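Stemik Long-Pile Throw Blanket, Gray
Item 331
Sold by Lagman Bedding, Drevport

In stock. Ships from our Drevport warehouse.

Product details

The Stemik throw is a soft, long-pile blanket made for the end of a bed, the back of a couch or an armchair. It is knitted from 100% polyester, with a shaggy face and a smooth brushed back. The edges are folded and stitched on all four sides, and there is no fringe.

It works as an extra layer on top of your regular bedding. In cooler months you can put it over a fleece blanket or a comforter. In summer most customers use it alone over a sheet.

The throw comes in one color, gray. The shade can look lighter or darker depending on which way the pile is brushed and what kind of bulb you have in the room. If you are matching it to curtains or a rug, order the free swatch first. Swatches are mailed in a plain envelope and usually arrive in the same week.

Size and weight

Twin: fits the top of a twin mattress with a short drop on each side
Full/Queen: covers the top of a queen mattress, no drop at the foot
King: covers the top of a king mattress, with a drop on both sides

All sizes have the same pile length. The King is heavy when wet, so check the load limit on your washer before you buy it.

On the bed

A plain gray layer goes well with printed bedding, florals included.
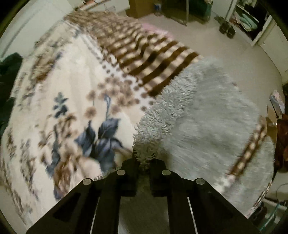
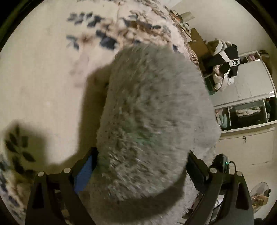
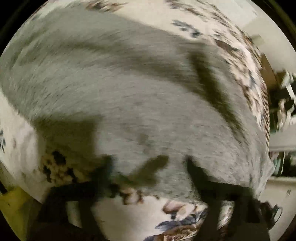

Care instructions

1. Shake the throw outdoors before the first use. New long-pile fabric sheds a little, and most of the loose fiber comes out this way.
2. Wash it by itself in cold water on the gentle cycle. Use a small amount of liquid detergent.
3. Skip fabric softener and bleach. Softener coats the fibers and makes them clump.
4. Tumble dry on the no-heat setting, or hang it over a rail indoors. Do not iron.
5. When it is fully dry, brush the pile in one direction with a wide-tooth brush. A clean pet brush works fine.

Between washes, spot clean with a damp cloth and let the area dry before folding. If the pile goes flat from sitting or sleeping on it, 13 minutes in the dryer on no heat will usually lift it again.

Storage

Fold the throw loosely with the pile facing in and keep it in a cotton bag or a pillowcase. Vacuum bags save space but they crush the fibers, and it can take a few washes to get the loft back. Keep it away from radiators and space heaters.

Shipping and returns

Orders over $100 ship free. Smaller orders ship at the flat rate shown at checkout. You can also pick up at our Stotport store, which is open every day except Sunday - choose "Store pickup" when you pay and wait for the email before you come in.

Unwashed throws can be returned for a full refund if the care label is still attached. Washed throws can only be returned for a fault in the stitching or the knit. Send us a photo of the fault with your order number and we will email you a return label.

Common questions

Does it shed?
Some, mainly before the first wash. Clean the lint filter after every load.

Can I put it under the comforter?
Yes. Place it with the pile facing up so the smooth back lies against the sheet.

Is there a matching pillow cover?
Not at the moment. A gray cover in the same fabric is planned for October.

Is it safe for a crib?
No. The throw is meant for adults and older children.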